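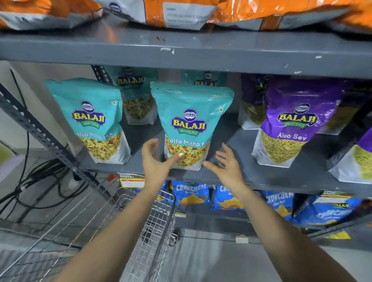

Ellstead, November

About Vogler Pantry Supply

Vogler Pantry Supply is a wholesale grocer and snack distributor. We buy packaged food by the carton and deliver it to corner stores, school canteens, service stations, motels and workplace kitchens in and near Ellstead. We have one warehouse, on the Privwood road, and a small trade counter at the front of it.

The business started as a milk and bread run. The bread went first, when the bakery in Clendudell closed, and the milk followed a few years later. By then most of our customers were asking for chips, biscuits, noodles and cold drinks on the same docket, so that became the business. We kept the name and the early starts.

What we carry

Our current list has 800 lines. Packaged snacks are the largest part of it, followed by confectionery, tinned goods, tea and coffee, and paper products. We stock Indian snack lines, including Balaji Wafers, along with the usual chips, crackers and nuts. The Indian range began with requests from three customers and now has its own section in the order book.

We do not carry fresh meat, tobacco or alcohol. We stopped carrying frozen goods when the old freezer room was due for replacement, and we have no plans to bring them back. Customers who need frozen goods are welcome to ring us and we will tell them who in the district delivers.

Who we supply

We have 272 trading accounts. Most are single shops run by the people who own them. The rest are canteens, sporting clubs and a handful of accommodation places out past Clendudell that take one large order a month. There is no minimum spend for pick-up at the counter. For delivery the minimum is 18 cartons, which can be mixed.

Sporting clubs can open a seasonal account and close it again when the season ends. Unopened cartons bought on a seasonal account can be returned for credit if they have at least two months left before the best-before date. Chips have a shorter life than most people expect, so please check the date before you put them away in the clubhouse over summer.

How orders work

Orders placed by 2 pm go out on the next run to your area. There are three runs: the town run, the Clendudell run and the Privwood run. The Privwood run is the shortest and leaves last. If the road is closed by flooding we hold your order in the warehouse and ring you before sending it.

You can order by phone, by email or at the counter. We still accept the yellow order sheets, and there are still a few customers who use nothing else. Prices are reviewed twice a year. If a supplier changes a price between reviews, the new price is marked on the weekly sheet with a star.

Damaged stock should be reported on the day it arrives. Keep the carton as well as the packets, as the batch number is printed on the carton. Replacements go on your next delivery, or we can credit the account if you would prefer.

The warehouse

We moved to the present building from a shed behind the Ellstead saleyards. It has a covered loading dock, which the shed did not, and enough racking to keep slow lines apart from fast ones. Stock is rotated by date. Short-dated lines are sold at the counter at a reduced price and are not sent out on deliveries unless a customer has asked for them.

Cardboard is baled and collected for recycling. Pallets in good order go back to the supplier. Broken ones are stacked by the side gate and anyone may take them.

Working here

Most of our staff started as casuals in the school holidays. We take on extra packers before Christmas and again before the start of the football season. Forklift tickets are paid for once you have finished your probation. Application forms are at the counter.

Finding us

Vogler Pantry Supply, 201 Privwood Road, Ellstead. The counter opens at 6 am and closes at 4 pm. Parking for utes and vans is at the front. Trucks should use the second driveway and wait at the dock bell.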